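Notes from the Doto open day

Typing this on the train back so excuse the state of it. Doto do one open day a year, in March, doors at 10, and I finally got a ticket. They make soft synths mostly, plus the one hardware box (the Feva), plus since last year the courses. Three floors of an old printing works, no sign outside, walked past it twice.

Coffee first. Decent. Then a talk from Kaj Toft, who runs the DSP side, in a room too small for it. People on the floor, people in the doorway. He talked for 80 minutes without slides, just a laptop with Tadix open and a pair of monitors. Tadix is their wavetable synth, if you haven't used it. Best part was him building a bass from an init patch and leaving every wrong move in. Set the filter drive too hot, swore, backed it off, kept going. I learned more from the swearing than from the manual.

Stuff I wrote down:

Oscillator drift in Tadix is per voice, not per note. So in mono mode with legato on you only ever hear one drift value until you retrigger. Explains a lot about my pads sounding alive and my leads sounding like a doorbell.

The filter's key tracking pivots around middle C and you can't move it. He'd like to change it. Old patches would break.

Factory library stands at 1,742 presets. He thinks that's too many and would cut half. Big groan from the room.

After that they split us into groups. Mine went up to the sound design floor with Zahira Setiawan. She does most of the basses and all of the weird stuff. Her room is tiny and very quiet and there's a blanket nailed over the window. She played us a patch she's had on the go since autumn, a sort of bowed metal thing, all of it from one wavetable and two LFOs at slightly different rates. No effects. Someone asked for it and she said no, very nicely.

Her method, as near as I could get it down - make the sound dull first. Filter nearly shut, no reverb, no chorus. Get the envelope right while its boring. Then open it up a little at a time and stop before you want to. She also maps the mod wheel before anything else, which I never do, and which I'm going to start doing tonight. 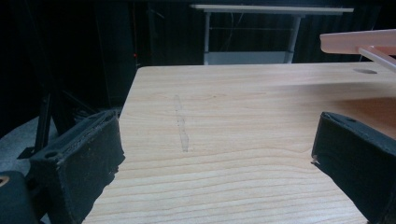
Do you need to own Tadix to take the courses?

The demo version is enough for the first course. It won't save patches, so you'd be rebuilding from scratch each session, and from the second course on you want the full version.

That came up in the Q&A before lunch, along with a lot of people asking about upgrade pricing and getting a shrug. Qistina Ginting handles the courses and she was straight about it, prices get looked at in the summer and she doesn't set them. There are 5 courses now. Filters is the one everybody buys. She wishes more people would do the modulation one first, becuase half the support mail about filters is really about envelopes.

Lunch was sandwiches. Egg ran out early.

Afternoon was the Feva room. Six voices, analog filters, digital everything else. Wumpini Atinga had three units set up with headphones and let us at them in turns of ten minutes or so, except the guy before me took twenty. Knobs are stiffer than I expected, in a good way. The filter at high resonance does a thing where the low end ducks out and then comes back if you push the input level. Wumpini says it's the circuit and they left it alone. The menu for the arpeggiator is still a mess. Shift plus hold plus a knob, come on.

Serial number on mine was 1,962. Asked if that was how many they've built and he laughed and changed the subject.

Also got a quick look at the next firmware. Microtuning per patch, finally. A second LFO destination without going through the matrix. No date.

Last thing on the schedule was a live set by Mac an tSaoi, a duo I'd never heard of, two Fevas and a drum machine, in the loading bay. Loud. Concrete walls so the low end went everywhere, but the second half was lovely, long slow filter sweeps with hardly any notes in them. Qistina Wibisono on sound did what she could with that room, I thought, and cut a load of bass after the first track.

Didn't get to see the test bench on the ground floor. Group two did and I'm told it's the best bit. Go for group two.

If you're going next year - bring your own headphones, the ones in the Feva room are fine but everyone's had them on. Bring a notebook, they don't like people recording in the talks. Tickets go up on the mailing list and were gone the same afternoon this time. Parking behind the building is staff only, use the station.

Bought the modulation course on my phone while waiting on the platfrom. Will write it up once I've got through it.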